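# Caixas plásticas para guardar cabos na oficina: com tampa ou sem tampa?

**plilten_norte**, 7 de fev. de 2025

Boa tarde. Estou arrumando uma oficina pequena de manutenção de eletrônicos, nos fundos de casa, e preciso decidir como guardar cabos, fontes e adaptadores. Hoje está tudo em duas gavetas fundas e perco tempo toda vez que preciso de um cabo específico. Quando puxo um, vêm outros quatro enrolados.

Tenho uma estante de metal com prateleiras de 30 cm de profundidade. Vi caixas plásticas da Irell, que têm tampa de encaixe, e umas da Lambrakis, abertas e mais baratas. A cidade é úmida, principalmente em junho, e já tive conector oxidado. Por outro lado, caixa com tampa eu sei que vou acabar largando aberta.

Minhas dúvidas são se a tampa faz diferença contra umidade e se vale a pena separar por tipo de conector ou por comprimento. São 19 cabos de rede, um monte de USB de vários padrões e 9 fontes de notebook, fora os cabos de força. Não quero gastar muito.

---

**bancada_dos_fundos**

Trabalho com conserto há bastante tempo e já usei os dois tipos. Vou por partes.

**Tampa e umidade.** Tampa de encaixe comum não veda. Ela segura poeira, e poeira também atrapalha, mas o ar úmido entra do mesmo jeito. Para proteger conector de verdade você precisa de caixa com borracha de vedação e sílica dentro, e mesmo assim tem que trocar ou secar a sílica de vez em quando. Para cabo de uso diário eu não faria isso. Guardo em caixa vedada só o que fica meses parado: adaptadores antigos, cabos de equipamento que saiu de linha, peças de reposição. O resto fica em caixa aberta.

**Separação.** Por tipo de conector primeiro. Comprimento só dentro do mesmo tipo, e só se você tiver muitos. Com 19 cabos de rede dá para fazer dois grupos, curtos e longos. Nos USB eu separaria assim:

- USB-C nas duas pontas
- USB-A para USB-C
- micro e mini USB juntos
- impressora (tipo B)

**Como enrolar.** É o que mais resolve o problema de puxar um e vir quatro. Enrole em voltas largas, sem dobrar, e prenda com fita de velcro. Não use elástico de escritório, ele resseca e gruda na capa do cabo. Também não enrole o cabo em volta da fonte do notebook, porque força a saída do fio, que é justamente onde ele costuma romper. Faça o rolo separado e deixe um trecho folgado perto da fonte.

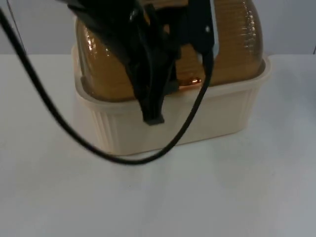

**Etiquetas.** Nas fontes, escreva a tensão e a corrente em letra grande, na face que fica virada para cima. A etiqueta de fábrica é quase sempre ilegível e fonte trocada queima placa. Usei por um tempo as etiquetas da Flinance, que são razoáveis, mas fita crepe e caneta permanente funcionam quase tão bem e você refaz quando quiser.

Meça a caixa antes de comprar. A medida do anúncio às vezes é a interna, e com prateleira de 30 cm a borda pode ficar para fora.

---

**rosca_sem_fim**

Compra a aberta e pronto. Se a umidade for muito forte, pendura um desumidificador daqueles de cloreto num canto do cômodo, longe da estante para não pingar em nada.

---

**estante_torta**

Concordo com quase tudo da primeira resposta, só discordo nos cabos de rede. Os meus ficam em ganchos na parede, por comprimento. Cabo de rede longo em caixa ocupa espaço demais e sempre fica no fundo.

Para as fontes usei divisórias de papelão dentro da caixa, uma por vaga, de pé como se fossem livros. Custo zero. O papelão amolece com o tempo se o cômodo for úmido, então troco uma vez por ano.

Sobre conector já oxidado: limpa-contato e escova macia, com tudo desligado da tomada, e espera secar bem antes de guardar. Se o metal estiver verde e com buraquinhos, joga fora, de preferência num ponto de coleta de eletrônicos.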